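Trarkellow – copos e canecas em cima da mesa

Bem-vindos! O Trarkellow é uma coleção de imagens de louça do dia a dia: copos, canecas e tigelas, em pé, deitados ou virados ao contrário. Começou como uma mania minha com formas simples e já vai em 4000 imagens, o que ainda me deixa contente cada vez que abro a pasta!

O que há lá dentro

treino: 3025 imagens
validação: 474 imagens
teste: 501 imagens

Cada imagem tem uma linha em etiquetas.csv com o tipo de peça, a cor principal e a posição. As peças brancas são as minhas preferidas – quase tudo se decide na sombra e no brilho da borda.

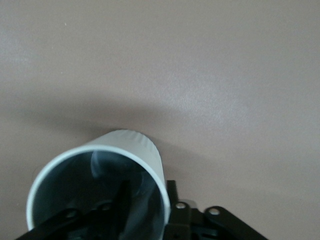
Copo branco com caneluras finas junto ao fundo, sobre superfície bege-rosada. tipo=copo, cor=branco, posicao=inclinado

Notas

Na versão anterior havia tigelas marcadas como canecas. A Dulce Zamudio reviu tudo e o ficheiro está corrigido. O campo "material" continua vazio em muitas linhas, por isso não o usem ainda.

Dúvidas ou etiquetas erradas: abram um pedido no repositório e indiquem o número da linha. Respondo normalmente à segunda-feira.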